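Folding and storing a tweed fabric that loses threads at the edge

Asked in Sewing and Fabric Care, October 2018
6 replies, 2 hidden

I have a piece of cream tweed which I bought in August from the remnant shop in Chávez. It was sold as Clilon, I think this is only the name the shop gives to it. I want to make a short jacket but I will not have time before spring, so I must store it well until then.

My problem is with the edge. Every time I fold the piece, I find loose threads on my bed afterwards. Also there is metallic thread in the weave and I am afraid that a hard fold will leave a line in it. I do not have a big table, so I do all the folding on the bed.

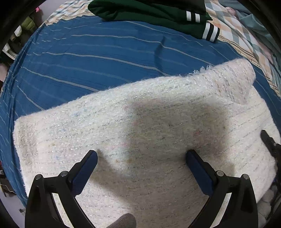

The tweed on my bed, with one part folded over. Some white threads are coming out at the edge of the fold.

My questions are: should I sew the edges now or wait until I cut the jacket? And is it better to fold or to roll? I have one drawer, which is 390 mm wide inside, and the roll would have to go in there.

Reply marked as helpful

Sew the edges now. Tweed of this kind is woven quite open, and each time you move it a little more comes out. I use a wide zigzag, not too tight, and I let the needle go just over the edge on the right side of the stitch. If you have an overlock machine it is even better, but zigzag is enough. Please do not pull the loose threads. Cut them with small scissors close to the cloth and then sew.

For the storage I would roll. Take a cardboard tube, cover it with white cotton (an old pillowcase is good) and roll the fabric on it with the nice side out. Your drawer is narrow, so you will probably need to fold the piece one time in the length first. Put a soft towel inside this fold – then it stays round and does not become a sharp line. Open it again every two months and fold it in another place.

About the metallic thread, I can only tell you my own experience. I had a hard crease in a similar fabric and it never went away completely, also not with steam. Test the iron on a corner first, with a cloth between, on low heat.

Reply

I would not roll it, it takes too much space. Mine is in a flat box from Flekar under the bed and it is fine. I paid 300 for the fabric, so I also was worried, but nothing happened to it.

Reply

The answer about zigzag is correct, but I want to add one thing. Before you sew the edges, decide if you will steam or wash the fabric before cutting. I sewed the edge of my tweed very firmly, then I steamed it, and the middle became smaller but the edge did not. It looked like a wave on all sides and I had to cut it off. So steam first, let it lie flat one night, then zigzag.

There is a longer page about this on the Broltden sewing board, but you need to register to read it.

Comment from the person who asked

Thank you for the answers. I will steam a small corner first and then do the zigzag. The box under the bed is not possible for me, my bed goes down to the floor. Does somebody know if normal polyester thread is okay for the edge, or must it be cotton?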